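4.2 Where the fruit goes

Advice on storing fruit at home is plentiful, confident and mostly at odds with itself. Of the 40 households in the Grasbridge survey, all had a rule about what belongs in the fridge, and few could say where it came from. Besson's earlier work on pantry shelves (the Droleck report) found much the same with onions, on which people hold stronger views than one might hope. 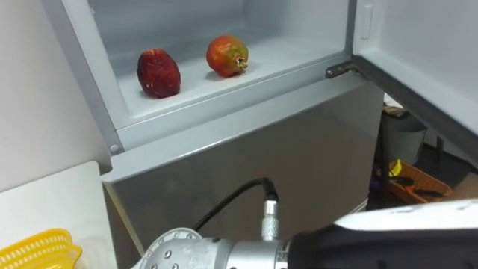 Pomegranates make a useful test because so few people have a habit for them. An apple has a bowl to go back to; a pomegranate gets put down wherever a hand happens to be. Given a bare shelf, our participants tended to leave space between pieces, much as the two are spaced here, one toward the front and the other farther back. Crowding came later, with the leftovers. We also noted which way the crown ended up — sideways, for the fruit at the rear — though we admit this column of the coding sheet has yet to earn its keep.

Fruit kept on the counter was forgotten less often than fruit kept cold. 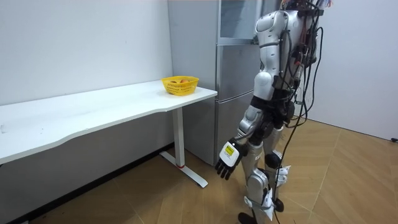
It was also eaten sooner, which some households regarded as a fault of the counter. Grimshaw's term for this, "shelf amnesia", is a bit grand for what happens to a lime, but we have not found a better one. Over the survey we logged 490 placements, and in only 10 did anyone move another item to make room. The usual solution was to push.

The upper compartment, being nearest the hand, drew most of the small round items, whether or not they had any business there.
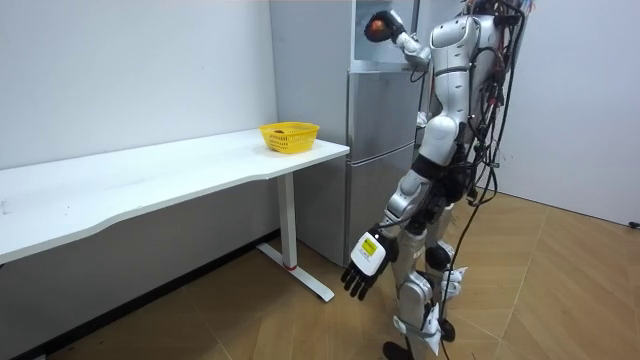
Figure 5. A small round item held close to the open upper compartment of the refrigerator.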